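Fabric sleeves for robot arms: are they worth the line in your budget?
March
By Romana Hrnčiar

When our office made the plan for the humanoid robot, I was the person who kept the spreadsheet. The robot itself was leased and the price was fixed, so there was not much to discuss. What I had to fight for were the small things around it. The biggest of these small things was a set of protective covers, and I want to review them here, as I could find very little about them before I ordered.

The covers are from Mestetti. They are sewn sleeves in black fabric, made to the measures of your arm, and you choose if you want a rolled cuff or an elastic end. We took the rolled cuff. One sleeve costs 201 dollars. The other offer I had was from Roltance, at 76 dollars for a sleeve, but that one comes in two standard sizes only and the seller could not tell me the inner diameter. I asked two times by mail.

Our robot works on cleaning tasks in the office: picking up from the carpet, emptying baskets, sorting what goes in which bin. It is low work, near the floor, next to chair legs and people's shoes. My colleague Senyo Osei, who plans the tasks, was worried about scratches on the arm, and about the metal chair bases too, which are also not cheap.
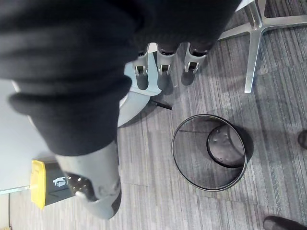
Fit and movement

The fabric is soft and makes folds when the arm bends. At first I did not like how it looks, I expected something tighter. But the folds are needed, because the arm must turn and a tight sleeve would pull. In our use the elbow moves freely. The cuff bunches a little in one place and we push it back by hand in the morning. With the cheaper sleeve I don't know how it would be, so I can't compare.

The sleeve ends before the hand. Please keep this in mind if you make a budget for "full protection", as I wrote in my first version. The fingers and the palm stay bare. Mestetti sells no gloves, and for gloves I would need to go to another firm. Galtis gave me a price for a glove set that was higher than two sleeves, so we left it out for this year.

Cleaning

You can wash the sleeve at low temperature and it must dry lying flat. Ours took a full night to dry. Carpet dust is visible on black fabric, more than I would like, and a gray version would be a better choice for an office like ours. Mestetti has it in the catalog, but the delivery time was five weeks longer.

Do you need them for every task?

This was the question from Wumpini Adjei, who signs our orders, and it was a fair one. We do part of the bin work without any cover. For that the robot puts one hand on the lid and the other goes in between the bags and the plastic film, and I think a loose fabric there would be more trouble than help. A bare metal arm you can wipe with a cloth. A sleeve that touched food packaging must go to the wash. 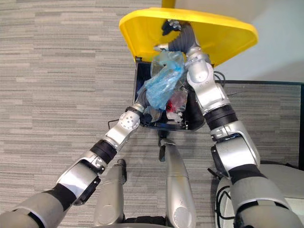 So my original number was too high. I had planned sleeves for every shift, with spares, and the total came to 1,572 dollars with shipping. After the talk with Wumpini we ordered one pair and one spare pair, and we paid nearly half of that. The rest of the money went to lids and bins which the robot can open more easily, and this was a better use of it.

One more cost I forgot, and maybe you will forget it also. The covers add weight and the arm settings had to be checked again after we put them on. A technician from Darko came for this and charged 200 dollars for the visit. Ask your supplier in advance if the check is included in your service contract. In ours it was not.

My opinion after two months: the Mestetti sleeve is well sewn, the seams hold, the closing strip still sticks well. The price is high for what is in the end a piece of cloth. If your robot works between furniture, buy one pair and a spare pair. If it works mostly in trash, keep the arm bare and buy cleaning cloths.

I give four points from five. The point is lost for the measuring sheet, which is in centimeters on the first page and in inches on the second, and I had to send ours back twice.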